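Plier des tee-shirts noirs (et autres sujets passionnants)

Bon, je vous avais promis un billet sur le rangement d'été, et comme août est déjà bien entamé, il était temps que je m'y mette. J'ai sorti tous mes tee-shirts du placard, les propres, les douteux, ceux que je garde « pour peindre » alors que je n'ai pas touché un pinceau depuis le déménagement. Résultat : 26 tee-shirts, dont une écrasante majorité de noirs. Je ne sais pas comment j'en suis arrivée là ! Dans ma tête je porte plein de couleurs.

Le noir, c'est pratique à porter et pénible à plier. On ne voit pas les coutures, on confond l'endroit et l'envers, et la moindre peluche de serviette se voit à trois mètres. Du coup j'ai pris l'habitude de tout faire sur une grande table blanche, avec une bonne lumière. Sur le lit, je n'y arrive pas, le tissu s'enfonce dans la couette et je recommence quatre fois.

Ma méthode du moment, c'est la bande. On rabat jusqu'à obtenir un long rectangle bien couché, on tire un peu sur les deux bouts, et on lisse avec le plat de la main en partant du milieu.
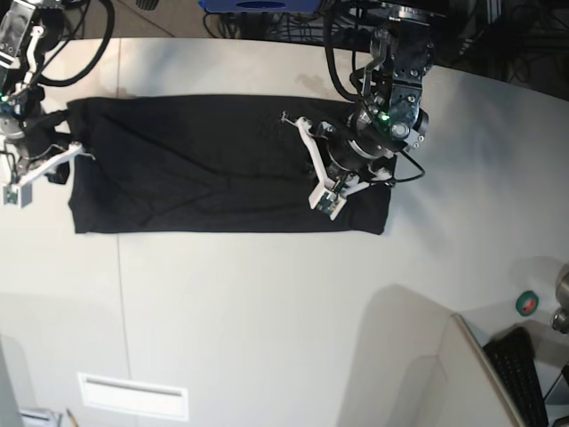
Le piège, ce sont les bouts. Si un coin fait une boule en dessous, toute la pile penche ensuite, et dans un tiroir étroit comme le mien (un Guvdale, acheté d'occasion, le fond est un peu voilé) ça ne pardonne pas. Je reprends donc toujours les extrémités avant de continuer, même quand j'ai la flemme. Les petits plis en diagonale, par contre, je les laisse vivre. Je ne repasse plus un tee-shirt depuis des années et je m'en porte très bien.

Nelly Chambi, qui m'a lue l'an dernier quand je parlais de rouler les vêtements, m'avait écrit que rouler, ça abîmait les impressions. J'avais fait ma maligne en commentaire. Eh bien Nelly, je te dois des excuses : mon tee-shirt Cuervo a le dessin tout craquelé, pile là où je le roulais. Depuis, tout ce qui est imprimé est plié à plat, avec le motif dessus, comme ça je repère lequel c'est sans tout déballer. Pour les noirs ça change la vie — sinon j'ai une pile de rectangles identiques et je finis toujours par mettre celui du dessus.

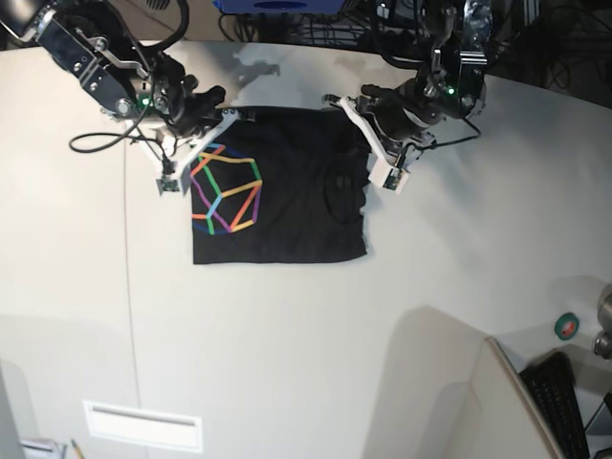 J'ai un faible pour les dessins géométriques très colorés, vous l'aurez compris. Sur fond noir je trouve ça joyeux sans faire déguisement. Le seul souci, c'est qu'un grand motif déborde forcément sur un pli, et j'essaie de ne pas plier toujours au même endroit.

Pour le tri lui-même, j'ai fait trois tas : je garde, je donne, je dors avec. Le troisième a beaucoup trop de succès. J'ai aussi testé les séparateurs Kikix dans le tiroir, et je suis mitigée : ça tient bien quand c'est plein, mais dès qu'on enlève deux tee-shirts tout s'écroule vers l'avant. Si vous avez mieux, dites-le-moi en commentaire, je prends !

Il me reste les pulls, et là je repousse — il fait beaucoup trop chaud pour toucher de la laine.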